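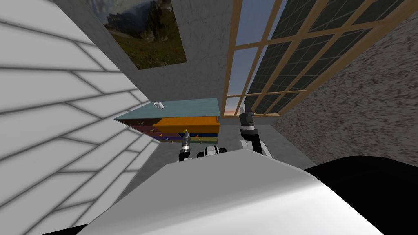 Who should apply for this position?

A person who has bought technical equipment before, who likes to compare offers line by line, and who is not afraid to ask a supplier the same thing two times.

Equipment Planner, Household Robotics (full-time, Tarnmont office)

Gisarthorpe develops software for two-armed robots which do small tasks in the home: opening and closing drawers, moving cups, putting things back in their place. Until now most of our work is done in simulation. Next year we will build our first real test apartment at Tarnmont, and for this we need a colleague who will plan the purchases and keep the budget in order.

The position is new. The engineers have done the buying by themselves so far, and we have paid for this with double orders and with one gripper which did not fit on any wrist we own.

Your tasks

You will write the equipment plan for the test apartment together with the simulation team. Every piece of furniture in the simulated rooms must be compared with what can be bought or made by a carpenter. Drawer fronts and knobs are a special topic, and we ask for patience with it: the knob size decides which fingers we must order.

You will ask for offers for arms, grippers, mounts, safety equipment and spare parts, and put them in one table which also a person outside of engineering can read. Please include delivery, customs, training and the yearly service contract. In our last plan the service contract was forgotten.

You will decide with the team lead what should be bought, what should be rented and what can stay in simulation for one more year. We have 17 test tasks on our list, and not all of them need a real robot at once.

You will manage the spare parts store. It has 686 items in the inventory file, and the file is not in good condition.

You will be the contact for our integration partner Pakalberg, who installs the arms and makes the yearly inspection.

What we expect

Three years or more of experience in purchasing, lab management or production planning. You do not need to be able to program a robot. You should be able to read a data sheet and to notice when the payload is given without the weight of the gripper.

Good written English. Many of us are not native speakers, so clear and short is better than elegant. Spanish is helpful for the calls with Policarpio, our supplier for cables and mounts.

Safe work with spreadsheets. We do not use a special purchasing system, and you may propose one.

What we offer

A permanent contract after a trial time of six months. Flexible hours between 7 a.m. and 7 p.m. Two days of home office in each week, except during the installation in August, when you should be on site. A training budget of $400 per quarter, which you can also save up for one bigger course. The office is in building 47, on the ground floor, with step-free entrance.

How to apply

Send your resume and one page about a purchase which you have planned. Tell us also what went wrong in it. A photo is not necessary, and please leave out your date of birth.

Applications are accepted until 6/11/22 through the form on our careers page. Interviews are held by video, and the second round takes place in Tarnmont. Travel costs for the second round are paid by us, please keep the tickets.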